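Okay so my voice is completely gone and I regret nothing. We drove up to Corkevholm for the semi last weekend, left at 6 a.m. with a thermos and a bag of sausage rolls, and if you'd told me in the spring that I'd be sitting in the rain watching our little club play for a spot in the final I would have laughed at you.

For anyone new here, I follow the Skutari Football Club (the senior women's side, Canadian rules, three downs, the way it should be). They won exactly two games last year. This season they snuck in as the fourth seed and had to go on the road against a Corkevholm team that put up 452 yards on us in August. I still have bad dreams about that one!

The crowd was announced at 985, which is huge for this league. I'd guess our bunch was a couple of rows of it, all wearing maroon and all wet through by the end of the first quarter. The home fans were lovely about it, too. A lady behind us passed down a tarp and a bag of ketchup chips and never asked for either of them back.

Now the game. First half was ugly. Fumbles both ways, a punt that went sideways, and a single point on the board for the longest time (a rouge! my favourite thing in all of sport, don't argue with me). We went into the half down 8–1 and the mood in the stands was pretty grim. I ate my feelings. The poutine at that park is very good, by the way, proper squeaky curds and they don't drown it.

Then the third quarter happened. Our defence just decided they'd had enough. Two interceptions in three drives, the second one brought back all the way to the 12, and we punched it in on the next play. Tie game! From there we went to the ground and stayed there, and the offensive line, who get zero love on this blog or anywhere else, opened up holes I could have jogged through. We finished with 260 rushing yards. In that mud!

Final was 18–15. They had a field goal try with no time left to send it to overtime, and I watched it through my fingers. Wide left, through the end zone for the single, except it never got that far: our returner ran it back out to the five and just flopped on it. I screamed so loud that my travel mug ended up three rows down.

The drive home was slow. Road work on the Heinonen bridge again, one lane, flag people, the whole bit, and the heater in the van only blows on your left foot. We listened to the radio call on replay and cheered in all the same places.

So now it's Cikano in the final. They're undefeated, they have the best kicker in the league, and I think their centre could bench press my van. I don't care. I've booked the motel. If you're coming along, bring a cushion, those benches are brutal, and wear maroon even if it's just a scarf or a pair of socks. The club shop still has toques left but they were going fast when I stopped in.

Going to go gargle some salt water now. See you at the final!
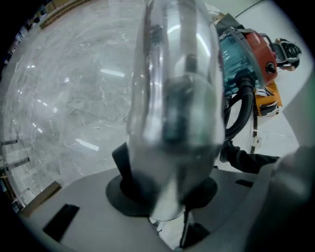

Clear plastic, black base, lots of ceiling light.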